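Juwita Rahman on eleven years of marching in Fivcombe

Jul 5, 2018

Juwita Rahman keeps her sound permit in a plastic sleeve taped inside the lid of a cooler. The cooler goes to every march, and so does the permit, which the police in Fivcombe have asked to see twice this year.

Rahman is the lead organizer of the Prevton Road Tenants' Alliance, the group behind the bus fare marches that have closed part of the downtown on and off since February. The most recent one began outside the transit office and ended at the Hoani Bridge, where the city had put up barriers the night before. We spoke in her kitchen two days later. Her voice was still hoarse.

"The route was agreed," she said. "I had it in an email. Then we got to the bridge and the officer in charge had a different map. His map stopped one block short."

The march stood at the barriers for 30 minutes while she and the officer compared papers. In the end the crowd sat down in the road, sang for a while and went home by the side streets. There were no arrests.

I asked whether she had been tempted to push through.

"Some people were. I had a man shouting in my ear that we should just walk. But I had kids there, and a woman with a walker at the front because she wanted to be at the front. You don't take a walker through a police line. So we sat." 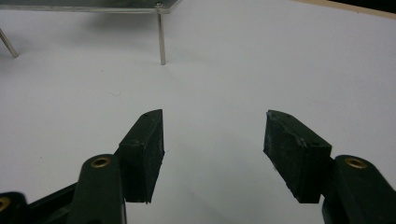

The fare increase is the reason people come, but Rahman says the turnout has more to do with the 93 bus. The route used to connect the Statari apartments to the hospital and was cut back in February to weekday mornings only. Anyone on a late shift now has to change at the depot and wait.

"If they had raised the fare and left the bus alone, I think we would have had one march and a petition," she said. "People will pay more and complain about it. Taking the bus away is different. I have neighbors walking home from the hospital at midnight in their work shoes."

She did not start out in transit. Her first protest in Fivcombe was over heating in her own building, and by her account it was badly run. She had told people to meet at the north door of city hall and printed the south door on the flyer. Half the group spent the morning on the wrong side of the building.

"We could hear each other," she said. "We just couldn't see each other. The councilman came out the side and missed all of us."

These days the flyers are checked by Octavio Quezada, a retired school bus driver who also trains the marshals. He joined us halfway through the conversation, having come to return a megaphone.

Quezada's marshals wear orange armbands and are spaced along the edges of the march, with two of them always at the back. He put 13 people through the training this spring. Most of it is walking practice.

"Everybody wants to be up front with the banner," he said. "The trouble is at the back. The back gets slow, a gap opens up, a car sees the gap and goes for it. So I put my best people there and I tell them to keep it closed up."

He was less happy than Rahman with how the bridge was handled. He thinks the group should have sent someone ahead an hour early to look at the barriers, and he said so to her while I was sitting there. She agreed with him about the hour. She did not agree that it would have changed anything.
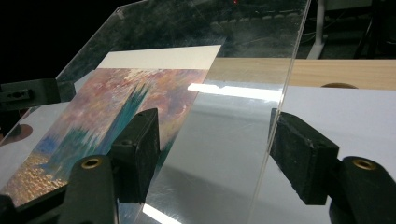

The city council takes up the fare schedule again after the summer recess. Rahman has asked for ten minutes to speak and been offered three. She plans to give one of them to a nurse from the hospital and one to a high school student who lost his ride to a job at the market.

"That leaves me with one," she said. "I can say what I need to say in one. Bring back the bus. I'll probably have time left over."

I asked about the people who say the marches have gone on too long. Shop owners near the depot have complained to the mayor about lost Saturday trade, and one of them used to march with her.

"He called me before he signed the letter," she said. "I appreciated that. I told him I'd move the start time so we're past his block before lunch, and we did move it. He still signed. That's fine, he has rent to pay like the rest of us."

The next march has been planned but not announced. Quezada would tell me only that it will be on a weekday evening - the old running time of the last 93 - and that he has already walked the route with a copy of the permit in his pocket.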